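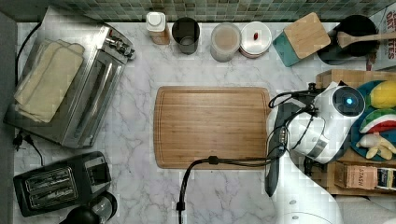
첨부 1. 조리대 현황. 왼쪽 오븐토스터 위 수건에 주목.

문의 번호 88-54
제품: Prestano 오븐토스터
접수일: 12/11/2021
분류: 냄새 / 설치 환경
상태: 고객 회신 대기

고객 문의 내용
오븐토스터를 켜면 탄내가 납니다. 빵은 안 탑니다. 빵은 오히려 허옇게 나옵니다. 200도로 예열만 해도 냄새가 나고, 100도에서는 좀 덜합니다. 빵 부스러기 받침은 이미 두 번 닦았습니다. 설명서에 적힌 공회전도 했고요. 교환 부탁드립니다.

상담 1차 답변
불편을 드려 죄송합니다. 사진 잘 받았습니다. 오븐토스터 상판에 베이지색 수건이 접힌 채 쌓여 있는데, 사용하실 때도 그 자리에 두시는지요?

고객 회신
네. 거기가 수건 자리입니다. 따뜻해서 잘 마릅니다.

상담 2차 답변
상판은 작동 중에 뜨거워지는 부분이라 건조대로는 권해드리지 않습니다. 우선 전원을 빼고 완전히 식힌 다음 아래 순서로 확인 부탁드립니다.
1) 수건을 전부 내린다. 한 장도 남기지 않는다.
2) 수건 밑면에 누렇게 변한 곳이 있는지 본다. 있으면 그 수건은 은퇴시킨다.
3) 뒤쪽에서 나온 검은 전원선이 본체에 닿지 않게 정리한다.
4) 벽과 간격을 띄운다. 왼쪽이 바로 짙은 회색 벽이라 좁아 보입니다.
5) 수건 없이 200도로 예열해 보고 냄새를 비교한다. 그동안 자리를 비우지 않는다.

고객 회신
밑장 두 장이 누렇습니다. 원래 베이지라 몰랐습니다. 간격을 띄우라고 하시는데 조리대에 자리가 없습니다. 아래에 두 구짜리 토스터가 있고, 뒤로는 통들이 줄을 섰고, 가운데는 도마입니다.

상담 3차 답변
가운데 대나무 도마가 제일 넓은 자리를 쓰고 있고 위에는 아무것도 없습니다. 도마를 오른쪽으로 조금 옮기거나 안 쓰실 때 세워 두시면 오븐토스터가 벽에서 떨어질 수 있습니다. 뒤쪽에 기울여 두신 네모난 도마 옆은 어떠실까요. 도마가 두 개인 댁이니 하나쯤은 양보해 줄 것 같습니다.
참고로 같은 콘센트에 오븐토스터와 팝업 토스터를 동시에 물려 쓰시는 것도 피해 주세요. 빵은 한 번에 한 쪽에서만 구우셔도 됩니다.

고객 회신
수건 내리고 돌렸더니 탄내가 안 납니다. 그런데 빵은 여전히 허옇습니다. 그리고 수건은 이제 어디서 말립니까?

상담 4차 답변
냄새 건은 설치 환경 문제로 정리하고 교환 접수는 취소하겠습니다. 빵 색은 별도 건이니 굽기 단계와 선반 위치를 적어 보내 주시면 새 번호로 이어 드립니다. 수건 건조는 저희 Prestano 지원 범위 밖입니다. 다만 팝업 토스터 위는 안 됩니다. 미리 말씀드립니다.

내부 메모
부품 발송 없음. 상판 적재 금지 문구가 설명서 54쪽에 있음. 앞쪽으로 옮기자고 다시 건의할 것.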